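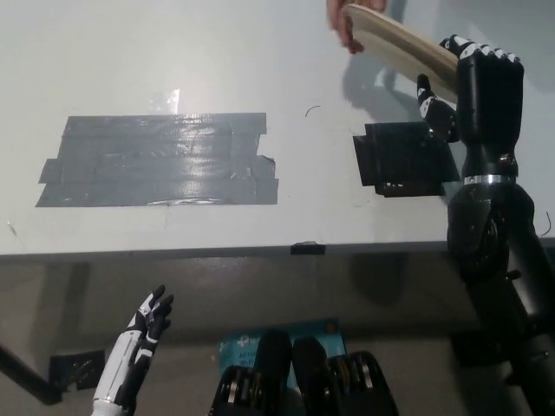
Handover practice at the club table: one end of the board each.

Clubs > Robotics > Gear we use > Handover boards

Ikley Handover Board, thin, pale wood

Hi, Faustine Vidal here, I run the handover team at the Kumeo robotics club and I get asked about these boards a lot, so they finally have their own page!

The Ikley is a thin wooden board with a rounded end. We started making them in November after going through every ruler and cutting board we could borrow. Ours get sanded by hand (mostly by Albane Arnaud, who has way more patience than I do) and each one weighs about 261 grams, which suits our students' grip code nicely.

The drill is simple. A student holds one end, the robot closes its thumb and fingers on the other, and the student lets go when the robot says it has a grip. Sounds easy, right? Our first team needed two meetings just to agree on what "has a grip" means in the code. I still think the torque check is the better way to go, but Jayanthi Marar's group likes watching finger position and they beat us at the Trurnine meet, so what do I know.

A few things to know before you order. Start with the board tilted, it gives the thumb more room to get under. Don't varnish it! We tried, and the fingertips slid right off. If the rim gets chewed up, a light sanding fixes it, and small dents don't bother the robot at all.

Boards come in sets of 2, item number 542. School clubs can borrow a set for a whole term, just write to Gilles Besnard and tell him which hand you're running. The next batch ships 3rd June and I'd get your name in early, the last one went fast.

Related items
Marty Grip Trainer Blocks
Ikley Handover Board, thick
Foam Practice Cylinders
Trurnine Meet Rule Booklet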